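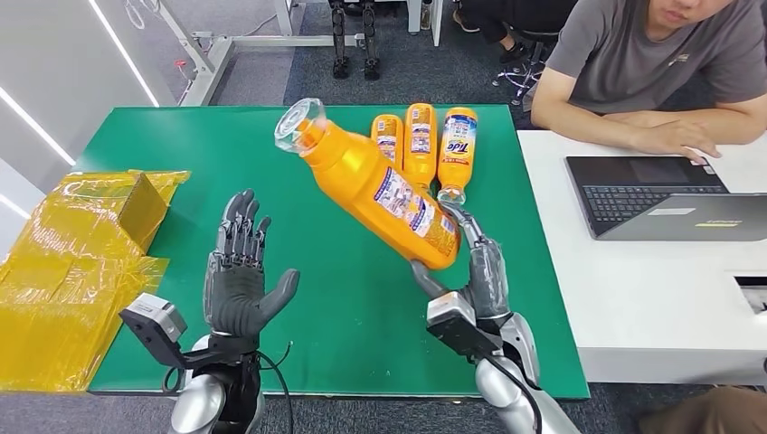 Big orange bottle, little orange bottles, green mat. Laundry supplies, Sat 16 October.

OK, laundry shelf thread. I've been reading advice on how to store detergent and I don't believe most of it, so I'm going to be annoying on here for a while.

It started with a post from Ditetti, the home organizing people. Their claim is that you should never keep detergent in the bottle it came in. You pour it all into matching jars and your laundry area will "finally feel calm." It had 294 comments when I got to it and a lot of them were just hearts.

I have some questions about the calm. My laundry area is a shelf over a machine that walks across the floor on spin. I don't think a jar is going to fix that.

The jar they like is the Skallell. It's $17 and holds 970 ml. Look at the big bottle in the photo, then picture measuring out jarfuls of that and hunting for somewhere to put whatever doesn't fit. So now you own a jar AND you still own the bottle. Where does the bottle go? Ditetti says "under the sink." My under the sink has been full since February.

Also, the bottle has a label. It's white and blue and it's ugly, fine, but it has the small print on it. The jar has the word SOAP in nice thin letters.

I don't want the small print gone. I want to know how much to use, and I want to know what the label says to do if some gets in an eye. Ditetti suggests you "snap a picture of the back before you recycle." Sure. It can live in my phone with four years of parking spots.

Next one. Druletti (the housewares chain, we have one by the highway) has a page on "portioning." You buy one large bottle and keep small bottles filled from it. Small ones go by the machine, large one goes in a closet. They say it saves your wrists.

I went in wanting to make fun of this and I'm only about half able to. Tipping a big bottle over a tiny cap is a pain. You get it most of the way over, nothing comes out, nothing, and then you've got a cup and a half. I've washed gym clothes in enough foam to lose a cat in.

But the page then tells you to buy their small bottles. Three sizes, sold as a set! Small bottles of detergent already come full of detergent. When one's empty, there's your small bottle. I can't be the only person who got there.

If you do go that way, my one firm opinion is to refill a small bottle with the same stuff that was in it before. Same name on the front, same kind of stuff. No fabric softener in a detergent bottle, no floor cleaner in anything orange. I know someone is going to tell me they've done it for years and it's fine. I'm happy for you.

Someone already asked in replies if small bottles cost more. Do the division at the shelf. I'm not going to post prices because they won't match your store's. I'll say that "bigger is always cheaper" is something people repeat without looking, and I've caught it being wrong at my own store on a sale week. I've caught it being right a lot more often.

Next. Ngui, which is a newsletter I mostly like, says to store bottles on their side with the spout over a cup so you "never lose a drop." Please think about a shelf that shakes, and a cup, and gravity. I tried it with a different brand in my last apartment. The drops I didn't lose went down the back of the dryer.

They also say to keep the cap off and use a proper measuring cup. I don't follow. The cap on the big one is clear, so you can see what you're pouring into it. What is the second cup for? Now I've got a sticky cup.

Seon-mi Hong replied that I'm being unfair to Ngui and the tip was meant for the last inch in the bottle only. I went back and read it again. It does say "when you're near the end," in the fourth paragraph. So, point to Seon-mi. I'd still like them to put it in the headline.

She also says to stand it upside down in the empty sink for five minutes and then just use it. No gadget, no link to a shop. I have no complaints, and I looked for some.

What I'm going to do for now:

Big bottle on the floor next to the machine, where it can't fall on anybody's foot. Little kids in the house? Then no, up high with a latch, and ignore me.

Small ones lined up on the shelf, labels facing out so I can tell what's what. They stay in the bottles they came in. They're extremely orange. I've decided to live with orange.

No jars. If I crack and buy the jar you'll hear about it here, and you can quote this post back at me.

The part I can't work out is why I have a big one and small ones at the same time in the first place. I think I buy the small ones whenever I can't face carrying the big one, and then I feel bad and buy the big one. Druletti has no page for that.

Things I'd still like an answer on, from people who have really done it and aren't selling a jar: does a pump top work on a big bottle, or does it clog? Every review I've found was written the week the person bought it. I want to hear from month eight.

Muting the word "decant" until Monday.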